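The Left Finger

Darnell Lyons swore the gripper was done, and he had sworn it the week before too.

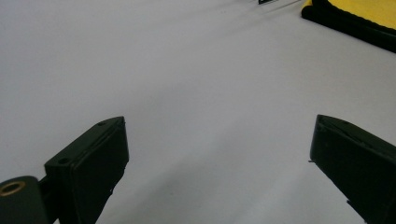
1. Tuesday

The shop on Flesthorpe Street stayed open until the last person got tired, and that night the last two people were Kenji Escobedo and Myrtle Kincaid. Kenji had printed the fingers himself, black, with flat faces on the inside, and he loved them the way you love a dog that has already eaten one of your shoes. Myrtle had wired the handle. Between them they had a hand-held gripper that opened beautifully.

"Open," said Myrtle, and squeezed, and it opened.

"Look at that!" said Kenji.

"Now close."

It closed most of the way. Then the left side gave a click and stopped, and the right side came over and waited for it like a dance partner at the edge of the floor.

Kenji took the thing out of her hand and turned it over. He had a theory about the bracket. He had already had a theory about the bore, and before that a truly wonderful theory about humidity, which had taken them most of July and a borrowed dehumidifier to get rid of. But the bracket! It was such a short little piece, and every bit of force from the hub had to go through it on the way to the finger. If it was flexing, even by a hair, the pivot would bind.

"I could print it thicker," he said.

"You could go home," said Myrtle. "It's eleven."

He printed it thicker. It took two hours and they ate crackers and talked about what they would do with the arm once there was an arm. Myrtle wanted it to sort her father's fuses. Kenji wanted it to hand him things. He didn't care what things. He had been handing himself things for 30 years and he was ready for a change.

The thick bracket clicked in exactly the same place.

2. Notburga

Notburga Baumgartner had built looms at Presdale until they stopped building looms there, and she came to the shop mostly for the band saw. She was making a cradle. She didn't like plastic and she told people so, cheerfully, whenever they were holding some.

On Wednesday she stood behind Kenji for a good long while with her safety glasses pushed up in her hair.

"Do it again," she said.

He did it again. Click.

"Again, but slow."

"It's the pivot," said Kenji. "I think if I ream the bore and put a bit of—"

"Shh. Slow."

He closed it as slowly as his hand would let him. She bent down until her ear was nearly on his knuckles. Across the shop Darnell turned off the sander, which was the politest thing anyone had ever seen him do.

"That's coming from your thumb side," she said. "Down low. You have a little bit chipped out of it. See? Something catches in there."

Kenji looked. He had seen that notch every day. It had been there since the finger came off the printer, and he'd decided it was cosmetic, and after that his eyes had slid right over it. When the jaw came in, the cable to the handle rode up across the chip, dropped in, and stuck.

"The cable," said Myrtle. She put both hands on top of her head. "It's my cable!"

"It's my chip," said Kenji.

"It is a looms problem," said Notburga, very pleased. "Everything is thread."

3. What they did about it

Kenji wanted to reprint the whole finger. He had the file open already, version 141 (he saved often and named things badly), and he was halfway into a speech about wall thickness when Myrtle leaned past him with a zip tie. She pulled the cable back along the handle and cinched it down. She snipped the end.

"Close," she said.

The gripper closed. There was no click at all, only a small soft tap as one flat face met the other, and Kenji made a noise that brought Marcus Mercado out of the office with the phone still at his ear.

"Is somebody hurt?"

"Watch this," said Kenji. "Marcus, watch this. Are you watching?"

He picked up a pencil. He picked up a glove, an eraser and the corner of Marcus's invoice. He tried a marble and lost it under the lathe, and went after it on his knees with the gripper held out ahead of him, calling back reports. Myrtle was already pulling the box of motors down from the shelf, the good ones from Clillura that they'd been saving for when the fingers worked, and she was reading the label out loud to anyone who would have it.

"Shoulder first," she said. "Or elbow. Kenji, shoulder or elbow?"

"Got it!" said Kenji, from under the lathe. "No. Hang on. That's a nut."

Notburga pulled her glasses down and went back to the band saw. She had one more rocker to cut, and the light was good.

"Elbow," she said over her shoulder, and switched on.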